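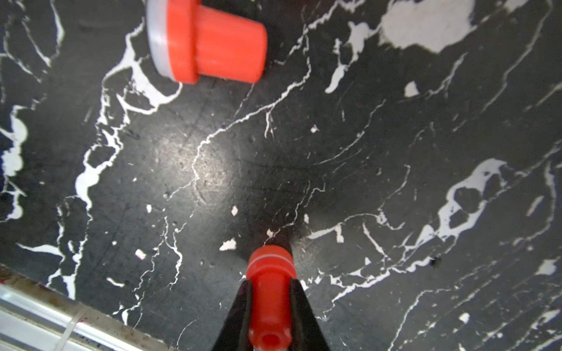

Setel regrasp method, reviewed after a long week

The claim from Setel is modest by the standards of the field. Give the policy a second look at a small part once it's in the fingers, let it correct its own grip, and you lose fewer parts later on. Liam Keogh ran our comparison against Fenden, which looks once and hopes.

We fed both methods 1210 demonstrations and gave them the same two-arm bench, with small plastic pieces, caps and ball-topped pegs, on a black marble-patterned top that does depth estimation no favors. Setel placed 48 more parts than Fenden over the full run. It also took its time – I have seen furniture delivered with more urgency.

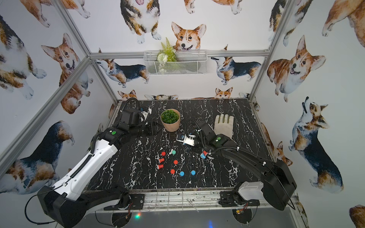

What I didn't like

Setup took nearly 7 hours, most of it spent on wrist camera calibration. The manual covers this in one cheerful paragraph. Skip a step and the method will correct a perfectly good grip into a bad one, with great confidence.

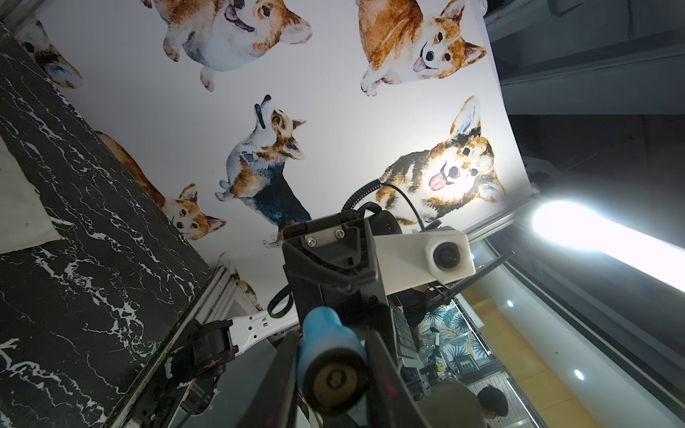 Then there's the retry limit, which ships switched off. Left alone, Setel will fuss over one cap until somebody's lunch gets cold. Set it to two tries and the fussing stops, at a small cost in accuracy.

I'd still pick it over Fenden for small parts. For anything bigger than a fist, save yourself the calibration.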